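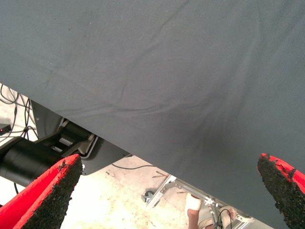
Lokthorpe 4K episodes: recap cut from the front of every file?

Forum: Daytime and Serial TV > Recording and Archiving

gedda_fan72
Posted 18/09/2026

I have been archiving Lokthorpe off the Grurero stream since January. As of the last batch, every episode starts cold on the first scene. The "previously" segment and the title card are missing. Older files from the same account have both. Runtime on episode 618 is 72 seconds shorter than what the guide lists. Has the distributor changed the master, or is this a player setting?

tapehead_oanh

Player setting. Grurero added a "skip intros" flag at the account level and it defaults to on. Turn it off under Playback, sign out, sign back in.

gedda_fan72

Already off. I checked on two profiles. The scrub bar starts at 0:00 on the first scene, so there is no skipped region to go back to.

Sornlow_Steve

Then it is the master. The broadcast version still has the recap. I recorded 618 over the air and compared it with the stream. Same cut from the first scene to the credits, same music cues. The only difference is at the head.

tapehead_oanh

One episode is a small sample. I have 104 of them on disk and the head is intact on all of them.

Sornlow_Steve

Which 104? If they are from before the summer break, they will be the old masters. Nobody is disputing those.

tapehead_oanh

Fair. Mine stop at 590. I will pull 618 tonight and check.

mgrant_k

There is a credits issue tied to this. Toàn Tiêu is credited as recap editor on the title card, and that card is the only place the name appears. With the card gone, the streamed version has no credit for that job. Oanh Doãn (the writer, no relation to the poster above as far as I know) is still listed in the end roll.

Sornlow_Steve

The recap credit moved to the end roll at 601. Look after the music supervisor.

mgrant_k

Checked 601, 610 and 618. It is there on 601 and 610. I do not see it on 618.

Sornlow_Steve

It is on my broadcast copy of 618. So the end roll differs too — I was wrong about the head being the only change.

tapehead_oanh

Pulled 618. Confirmed, no recap and no card, with the flag off. I withdraw the player theory. The file is also tagged as a Geddes delivery, and my older ones have no tag at all.

gedda_fan72

Geddes is the dubbing house. International versions normally ship without the recap so it can be rebuilt per language. That would fit if Grurero loaded the wrong version. I opened a ticket, number 747, and will post the reply. Until then I am keeping broadcast copies of anything after 610.

mgrant_k

Please note the audio track count when you do. My 618 has two, my 610 has one.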